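Robots at Work: What Happens in the Sorting Room?

When you order something online, somebody has to find it, put it in a container and send it to you. At some companies, robots now do part of that job. Let's look at one of them and see what has changed for the people who work there.

The company is called Fillmont. It sends sports gear and toys to schools and clubs. A few years ago, all the sorting was done by hand. Workers stood at long tables and picked up balls, beanbags, shuttlecocks and jump ropes, one after another.

Why use a robot?

Sorting is harder on your body than it sounds. You reach, grab, turn and drop, and then you do it again. A worker might do this for a whole shift. Wrists and shoulders get sore. People also get bored, and bored people make mistakes.

A robot arm doesn't get sore. But it has a different problem — it doesn't know what anything is. A ball rolls. A rope flops. A robot that squeezes each of them the same way will drop one and crush another.

How does a robot learn to pick things up?

One way is to let people show it. The workers at Fillmont use a tool called a hand-held gripper. It has two stiff fingers, like the ones on a robot arm, but a person holds it and does the moving. A camera on the gripper records what the fingers do. Later, a computer studies the recordings and looks for patterns. The team calls its computer program Dindden.

Wiremu Maihi packed orders for 11 years before he started teaching robots. "I already knew how to pick up a shuttlecock," he says. "I had to learn to do it slowly, with two fingers that can't feel anything."

A teaching session goes like this:

1. Put a basket and one item on the table.

2. Hold the gripper above the item with the fingers pointing down. A shuttlecock has a skirt that is wide at one end and a small round base at the other, so you have to choose where to grab. 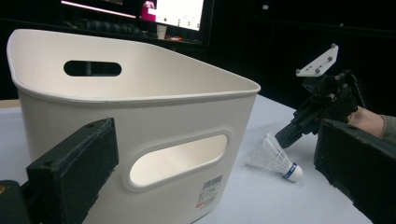 3. Close the fingers, lift the item and move it over the basket.

4. Let go. Then move the item to a new spot and start again.

A session lasts 60 minutes. After that, the worker changes to another job.

What changed for the workers?

Some jobs got smaller. Fillmont needs fewer people at the sorting tables than before. Four workers moved to teaching, and others now check orders or fix machines. Not everyone was happy about it. Some people liked their old job and had to learn a new one.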